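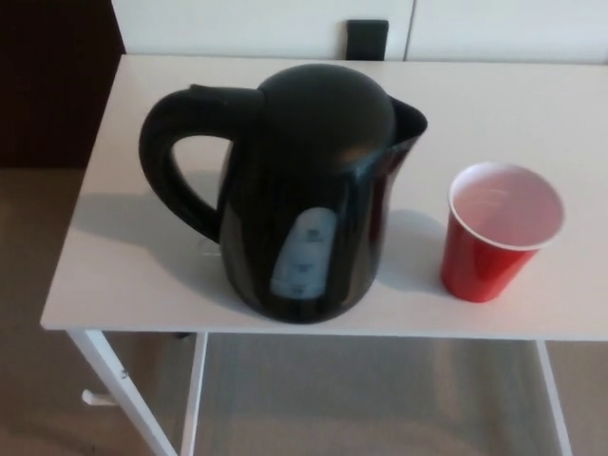

Pearce puts two grippers and three cameras through the kettle test, and the results are up

Posport, Sunday, July 28, 2019

I've been at Pearce long enough to write a fair number of these releases, and most of them are about a product we'd like you to buy. With this one I mostly get to tell you about kettles, so bear with me, I'm enjoying myself!

Since April our small team in Posport has been running the same job over and over: reach for an electric kettle by its handle, lift it, bring the spout over a cup, tilt, stop, put it back. We did it 2962 times. We ran it with the two-finger Broltumdale gripper we've sold for a while and with the new soft-pad Rurneck, both on the same arm and the same controller, and we swapped three head cameras in and out along the way. All pours were done with cold water (our insurance people were very clear on that point, and so was I).

Why a kettle? We used to test with blocks and foam cubes, and every gripper looks great with a foam cube. A glossy black kettle is a much ruder customer. The body throws reflections all over the place, the handle is a big open loop that depth cameras love to fill in, and the weight moves as you tip it. Then there's the party cup, which is light enough to slide away if the spout so much as brushes it. 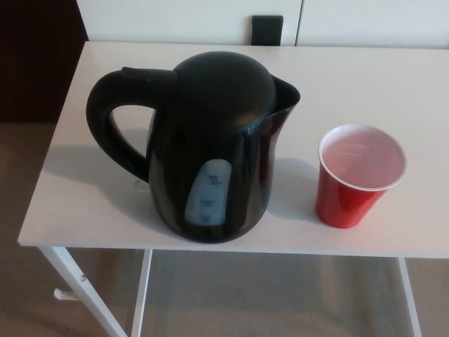
The cameras gave us more trouble than the grippers did. Two of the three kept losing the edge of the handle against its own shadow on a white tabletop, and we ended up redoing 176 runs after we found a loose mount on the third. I know, I know. We've published those runs too, marked as repeats, so anybody who wants to check our math can.

As for the grippers, the Rurneck held the handle more steadily once the kettle was tilted, and that's the part I'd brag about. The Broltumdale was quicker to get there and much less fussy about where it closed. If your work is mostly pick and place, I'd tell you to keep the one you have and save your money, and yes, my boss has read that sentence. For pouring, or anything where the load shifts in your grip, the soft pads are worth a look.

The controller stayed on its stock settings the whole way through. We tried a custom tune for a day and got lovely smooth pours, but then we weren't comparing grippers anymore, so out it went.

The full run logs, the camera settings and the mounting drawings are on the Pearce site now, free to download, no sign-up form. The Rurneck ships in the fall in a first batch of 2000 units. We're also setting aside 20 loaner kits for schools and small labs that want to repeat the test with their own arms, and you can ask for one through the press and education page. Tell us which arm you have and what kettle you plan to use. We'd love to see some awkward ones.

Pearce makes grippers and arm accessories in Posport. Press questions go to the press desk, and that's me, so please write!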